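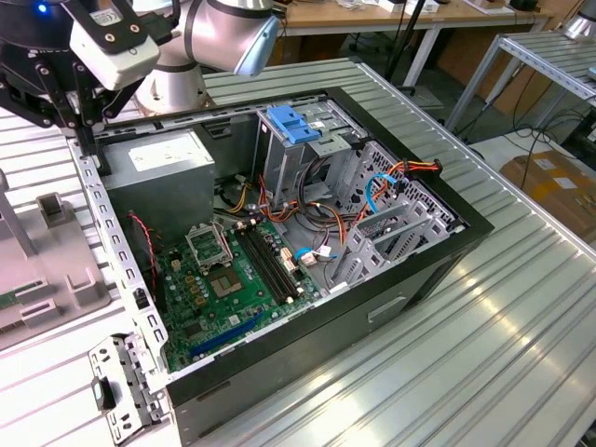 The students on the robotics elective think the memory task should count as passed once a module goes in straight, and they have asked us to tell you so. One of them put it in writing: the arm was never supposed to replace a technician, only to show that a school team could program one. We have passed that on as requested. We do not agree with all of it, and the rest of this report explains why.

Posted in: Grants & Partners > Student Projects > Progress Reports
03/03/2026
14 shares | 3 comments

Kindumby Fund, second progress report
Stockdale robotics elective: desktop computer assembly with a single arm

What was promised

The application said that by the end of the year the students would have the arm fit memory, a drive and one cable into a desktop computer, with no hand touching the case once a run had started. It also said the work would lead to a entry in the Kukex student challenge. We signed that application, and looking at it again we would write it more modestly.

Where the work stands

Memory is the only one of the three jobs with numbers worth showing. The students logged 153 full attempts at placing a module in its slot. In 60 of them the module ended up seated with both ends down. The others stopped early, missed the slot or went in at one end only. The team's slides give a better figure because they leave out every run that was stopped by hand. We have used the full log.

It should also be said that most of the good runs came from one stretch of work with the case left in the same position. When the case was turned a little, results dropped, and the students had to teach the positions again. They call this calibration. Some of it is, but we suspect the program has mostly learned where one computer sits on one table.

The drive job has been tried with the latch already open. Nothing has been tried with it closed. The cable job has not been started – cables bend, and the plan never said how the arm was meant to deal with that.

The Jutemis software

We were doubtful about paying for Jutemis and we still are. It did make the first weeks easier, and students with no programming behind them were moving the arm by their second session. After that it got in the way. Two of the stronger students now write their own motion code and use Jutemis only to start and stop a run. If the license comes up for renewal in August, we would not ask you to cover it.

Money

Spending to date is $2,239. The largest part went on the license and on replacement gripper parts. A further $500 is set aside for challenge fees and travel and has not been touched. We would like to hold it until the team has shown a result that stands up with the case moved between runs. If that does not happen, we will offer it back.

What the students got out of it

This is harder to report than we would like. The survey answers are very positive, but they were collected right after a good session and we would not lean on them. The run logs tell us more. Early entries say things like "failed again." Later ones give the slot, the angle and what was changed before the next try. That is a real improvement, and it came from the students.

Next steps

Drop the cable job. Repeat the memory test with the case in a new position each time, and log every run, stopped or not. Try the drive with the latch closed. A decision on the Kukex entry should wait for those results, even if it means missing the early fee.

We would welcome your view on the dropped cable job before we change the written goals.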